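Oct 20, 2019

Bench notebook, Sustura room, table 2

Picking up from the last page. Subject is still the tabletop layout for the cups and paper work, and what is left to settle before the Lekari order goes in. Most of today was measuring and writing things down again in one place, as the February notes are spread over three pages and two of them disagree.

Table. Butcher-block top, light finish. Surface checked with a straightedge on both diagonals. Slight crown near the middle, too small to matter for mugs, enough to matter for anything that rolls. Wiped down with a damp cloth and left to dry before any paper went on it. The top marks easily when a ceramic foot is dragged, so lift, do not slide. Old drag marks sanded with 300 paper and then wiped. No oil. Oil transfers to paper and the bills pick it up from underneath.

Floor. Carpet squares, tape lines still down. Tape edges are lifting along the aisle side. Press them back before vacuuming. Table position is referenced to the tape, so anyone who moves the table should note it here with the new offsets.

Cups. Working set is the translucent plastic tumblers from Grandex and the ceramic mugs from Carbone. Weighed again on the small scale. Mug, empty: 277 g. Tumbler, empty: 34 g. The February page has the mug heavier, and I suspect it was weighed with something in it. Use today's number.

The tumblers tip if they are set down on the edge of a bill. The paper gives a little ramp under the base and the cup leans, then walks off when the table is bumped. The mugs do not care. Cups go on bare wood.

Paper. Bills are laid loose and overlapping, no stacking. Flattened stock is too hard to pick up from a smooth top, and creased stock stands up at the fold and gives an edge to get under. I creased half of the set lengthwise by hand and left the rest alone. Keep the two halves in separate envelopes when putting away.

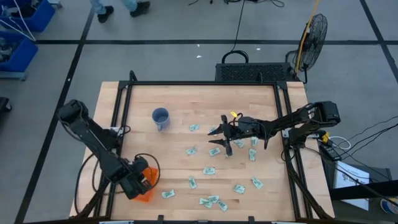
Does the mug need its own fixed spot on the table? For the tidying layouts it should have one, upper middle and clear of the paper, with the handle turned out so it can be reached from a corner.

Handle direction has not been recorded consistently in the past. From now on write it as a clock position, viewed from above, with twelve at the far edge of the table. The tumblers have no handle, so for those write only upright, tilted or on side.

Light. Overhead tubes only, blinds closed. Meter at the table surface, center, read 817 lux. It drops toward the corners but I did not log those. The orange plastic throws a colored patch on the wood when the light comes through it, and the patch moves with the cup. It shows up more on the light top than it did on the old gray one. Not a problem, noted so it does not get taken for a stain and scrubbed.

Put-away order, as tried today:
Paper first, creased and uncreased sorted as it comes off.
Tumblers next, nested, no more than four high or they bind.
Mugs last, upright on the shelf liner, handles the same way.
Wipe top, dry cloth after.

Doing the cups first was slower. With the cups gone there is a temptation to sweep the bills to one edge with the side of the hand, and the creased ones catch and fold over a second time. One had to be retired for this. It is in the scrap envelope, marked.

Order for Lekari, draft:
Shelf liner, one roll, same ribbed type as before.
Envelopes, large, plain.
Floor tape, dark, matching width. Measure the old tape before ordering, the last roll was wider and had to be split.
Microfiber cloths, one pack.

Open items:
Two Carbone mugs have a rough ring on the foot. Either sand the foot or put them aside. I lean toward sanding, fine grit, wet.
Crown in the tabletop. Check again when the heating has been on for a few weeks.
February pages to be struck through, with a pointer to this one. Not done yet.
Log the corner light readings at the next session, same meter, blinds closed.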